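3. Materials and Sources

3.1 The wardrobe records

The study draws on household clothing records kept in Durndale by people who took part in the Tretari survey. Each household was asked to write down every garment it owned, when and where it was bought, what it was used for, and what became of it when it was no longer worn. The final file holds 3,933 garment entries from 25 households. Entries with no garment type were dropped before coding. Entries with no purchase year were kept but left out of the analysis of garment age in Section 4.

Dark clothing makes up a large part of the file. Respondents used "black," "navy," "dark blue" and "almost black" loosely, and the same garment was sometimes given two different color names by two members of one household. We did not try to settle these cases. Black and navy were coded together as "dark," and the wording used by the respondent was kept in a separate field. Cheung used a similar grouping in earlier work on school uniforms, though with gray included. We left gray out, as respondents treated it as a work color in some homes and a leisure color in others. 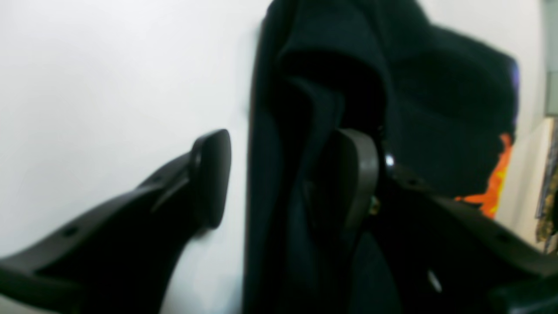
Photo: Clémence Roussel

A garment was counted as "in use" if the respondent said it had been worn in the past year. The question was asked in May, so winter clothing had been put away in many homes and had to be brought out again for the interview. Lejla Radonjić carried out the interviews in 17 of the households and Clémence Roussel carried out the rest. Both used the same question sheet, which is given in Appendix B.

3.2 Hanging and folding

The second part of the interview dealt with storage. Respondents were asked whether each garment was normally hung, folded, or kept in some other way, and whether this had changed since it was bought. The answers were often longer than the form allowed for. One woman hung all of her dresses but folded her husband's shirts, and said she had learned both habits from her mother. Another respondent hung only what he planned to wear that week.

We recorded three storage codes (H, F and O) and wrote the longer remarks in a notes column. Where a garment moved between codes during the year, the code for the longest period was used. Coats kept by the front door were coded H even when they were on a hook without a hanger. Garments waiting for repair were coded O wherever they were kept. This last rule matters for the results, because repair piles in Durndale homes tended to be old and large, and 11 households had more than one.

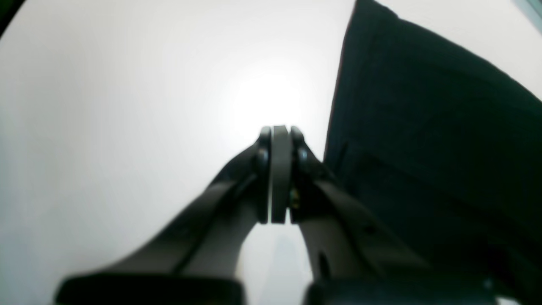
Figure 2. Gripper with a flat gray fingertip plate, white background.

3.3 Coding of disposal

Disposal was coded from the respondent's own account. The codes were given away, sold, cut up for other use, thrown out, and unknown. Sales through Skaditel, the secondhand exchange used by several of the households, were coded as sold even when the garment was traded for another one. Garments passed to a relative were coded as given away, including those later returned. Items cut up for cleaning cloths were a frequent source of doubt, as many had first spent years in a repair pile. We took the date of cutting as the date of disposal where the respondent could supply one, and otherwise left the date blank.

Both interviewers coded the entries from their own households, then exchanged files and checked each other's work. Differences were talked through and a single code was agreed for each entry. Most of them concerned the line between storage and disposal, which is taken up again in Section 5.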